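A visit to the Hjaltested wool mill
July 20, 2019 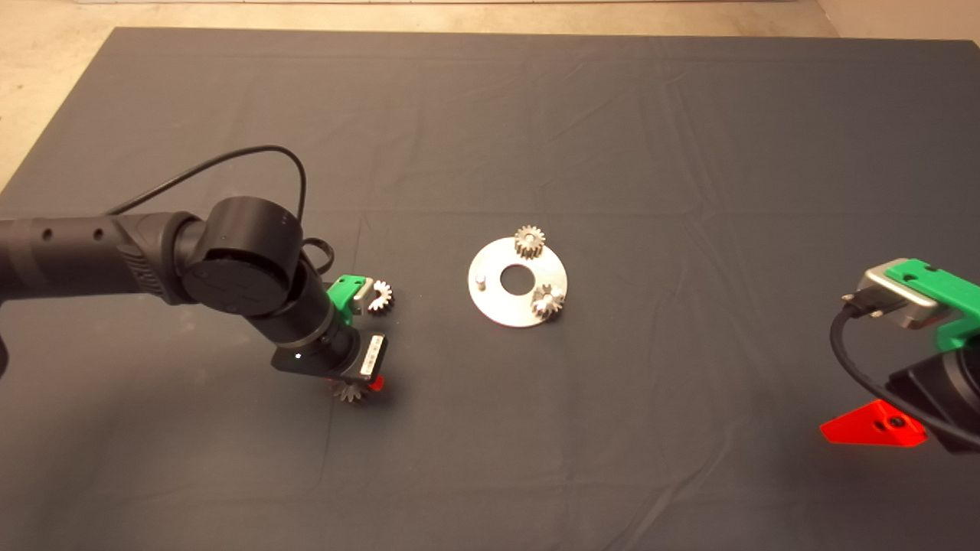 The mill at Hjaltested opens its doors to visitors twice a year, in March and again in summer. I went to the summer one. The drive from Plundau takes longer than the map suggests, and the last stretch is gravel. Parking was in the field behind the dye house.

Arnar Bergmann led the morning tour. He has run the spinning floor for many years and talks fast, so stand near the front if you go. We started in the sorting room, where fleeces are graded by hand. A good sorter gets through 449 fleeces in a week at the height of the season. The coarse wool goes to carpet yarn and the finer grades are kept for blankets.

Washing came next. It smells strongly of lanolin in there and the floor is slippery. The water is drawn from the river and goes through settling tanks before it is let back in. Someone asked about the cost of heating it and got a long answer on boiler prices.

The weaving shed was the part I had come for. Oddur Vídalín showed us how a warp is set up, with 1533 threads for the standard blanket, each one tied in by hand. He let two people try the knot. I was slower than he was by a good margin. The older looms are still used for the herringbone pattern, which is sold under the Rallero name.

Lunch was lamb soup and rye bread in the canteen, paid for at the door. The shop takes cards. Seconds were 3000 each and the scarves were 1000, so I bought a gray scarf with a small fault near the fringe.

The afternoon tour covers the dye house only. I skipped it to get back to Plundau before the road crew closed the bridge.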